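Speaker notes – looking after shared tables

Talk for the Hollis evening program, October. Slot is 30 minutes with questions. Starts at 6:30, doors at 6. Bring the clicker and the spare cloths.

Opening

Say hello, thank Hollis for the room. Say what I do: I look after furniture and fittings at Sutham, the shared office building in Nadley. Before that I refinished tables for a living, mostly old ones.

Tonight is about the tables people work at every day and what happens to the top. Light wood-look surfaces, the kind nearly every office has now. No French polish, no antiques after the first five minutes. People who came for antiques can catch me at the end.

Part one – two old tables (5 min)

Start with the farm table dated 1742 on the underside. Carved date, probably real, the joints agree with it. The top has been scrubbed with sand and water for most of its life. It is thin in the middle and thick at the ends. You can feel the dip with your hand.

Then the writing table from 1799. It had a leather top that was lifted and replaced at least twice. Nearly all the wear is at the front edge, where sleeves and wrists go. The back third looks hardly used.

Point to make: wear follows people. Look at where they put their arms and where they put their cups. Go slowly here, last time I rushed it and had to come back to it during questions.

Part two – the walk-around (8 min)

Explain the survey. Over the summer I went around Sutham with a notebook and looked at 141 tables. Wrote down marks, rings, chips, dust, and what was standing on each one when I got there.

Most common thing by far was the dull patch in front of the chair. It's skin oil and hand cream, and dust sticks to it. People take it for a stain in the wood and scrub it with something harsh, which leaves a paler patch that shows even more.

Second was rings. Plant pots, mugs, the feet of soap dispensers in the rooms with a sink nearby.

Third was the cable hole. Crumbs collect at the rim, and a wet cloth pushes them into the gap. Use a dry brush first, then the cloth. I keep an old paintbrush in my pocket for this. Hold it up.

Ask the room who has lifted the cap off one of these at their own desk. Wait for the laugh. Move on.

Part three – things that live on tables (7 min)

Small containers do more for a table top than any product. A shallow tray keeps the wet, sticky and gritty things in one place. Rules I give people:

Pick a tray with a rim, so a spill stays in it.
Clear plastic is good, you can see when there is dirt underneath.
Lift it and wipe under it once a week.
Rounded corners are easier to wipe than square ones.

Soap dishes – if you must have one on the table, get the two-part kind, with slots in the top and a base to catch the drips. Empty the base. The base is the part that gets forgotten and that is where the ring comes from.

Keep things toward the back of the table. The front is for arms and paper.

Next two slides. Leave them both up through the cleaning part.

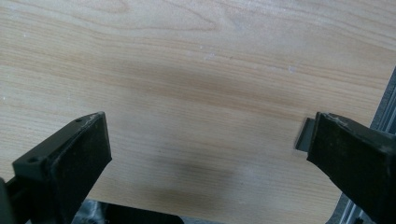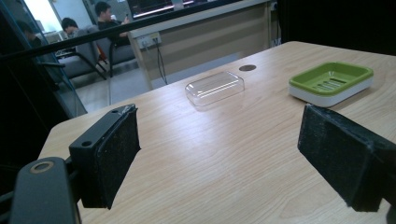 Part four – the cleaning order (5 min)

Do this as a list, out loud, no extra slides.

Take everything off. All of it, the pen pot too.
Dry cloth or soft brush, along the grain, back edge to front edge.
Damp cloth with a drop of dish soap, wrung out hard.
Second damp cloth, water only.
Dry straight away with a clean one.
Wait a few minutes, then put things back.

Mention that raking light helps. Crouch down and look across the top toward a window. Dust specks and smears that vanish from standing height will show up. I do this before and after, and it makes me look odd in meetings.

If somebody asks about sprays: I don't use them on wood-look tops. They leave a film and the next lot of dust sticks to it. If somebody asks about magic erasers: they are a fine abrasive, so only on a corner first, and never on anything glossy.

Miludico – say that the handout has their felt pads on it because that is what we buy at Sutham, and other pads work as well. I don't get anything for it.

Questions

Likely ones: white heat marks, ink, sticker glue. Heat marks on real wood are a separate talk. Ink – rubbing alcohol on a cotton bud, test first. Sticker glue – cooking oil, leave it ten minutes, then dish soap.

Handouts are on the chair by the door. Stack the cups before leaving, Hollis locks up at 7:30.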